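Imprimir | Enviar por correo
Buscar en el blog Buscar Búsqueda avanzada

Equipar una habitación para un humanoide: lo que gastaría otra vez y lo que no

Por Chie Maruyama | 3 de enero de 2026

Me habéis escrito un montón preguntando por el presupuesto, así que vamos al lío. El robot es lo caro, sí, y de eso ya hablé largo y tendido. Hoy toca reseñar todo lo demás, lo que compras después y que se come la partida de imprevistos sin que te enteres (la mía era de 2.000 euros y duró bien poco).

La estantería Tindovard

Blanca, abierta, de cubos, de las de toda la vida. Para practicar coger fruta y llevarla a la cesta me parece una compra redonda: hay huecos a varias alturas, el brazo entra de frente y puedes cambiar las piezas de sitio en dos segundos. Yo dudé muchísimo entre esta y un módulo industrial de Bosman, precioso, con baldas regulables, que costaba 1.295 euros. ¡Menos mal que Martti Heinonen me quitó la idea! Con casi todos los cubos vacíos y un par de frutas tienes trabajo para semanas. Le pongo un pero: el montaje, con unas instrucciones que son un jeroglífico. Nota: un 9.

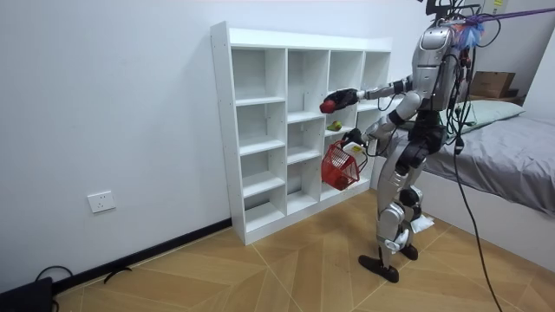 La cesta roja

Mi favorita, y la más barata de la lista. Es pequeña, de rejilla, con un asa que la mano negra agarra sin problema a la altura de la cadera mientras el otro brazo va a la balda. Antes probé con una más grande de Warkside y fue un error, abultaba demasiado y tapaba media estantería. Comprad dos iguales desde el principio, que luego cambian el modelo y toca volver a empezar. Nota: un 10.

Correas y cables

Aquí no recorté y volvería a no recortar. Las correas moradas vienen de Atwood, tardaron 18 días en llegar (apuntadlo en el calendario, porque yo no lo hice y tuve el robot parado todo ese tiempo). Buen tejido, costuras firmes, cero quejas. Con los cables negros soy más crítica: los pedí largos para ir sobrada y ahora cuelgan hasta el suelo. Si vais a comprar, medid primero el recorrido y sumad un poco, no el doble como hice yo. Y meted en el presupuesto unas buenas canaletas, que yo las dejé para «más adelante» y ahí siguen, en la lista. Nota: un 8 las correas, un 5 los cables.
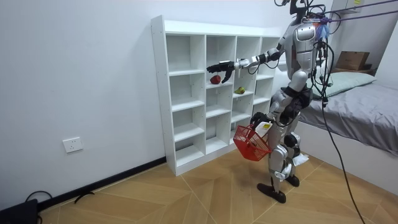
La mano sobre la manzana roja, con la pera verde un nivel más abajo.

La fruta

Manzana roja y pera verde, no hace falta más para arrancar. Los colores se distinguen de maravilla contra el blanco de los cubos, y eso que yo iba a pedir un surtido enorme con plátanos, uvas y hasta una piña. Lo dejo para la siguiente tanda, cuando haya repuesto un poco la hucha. En enero quiero mirar también un segundo juego de manos, pero tengo que pedir precios y ya os contaré.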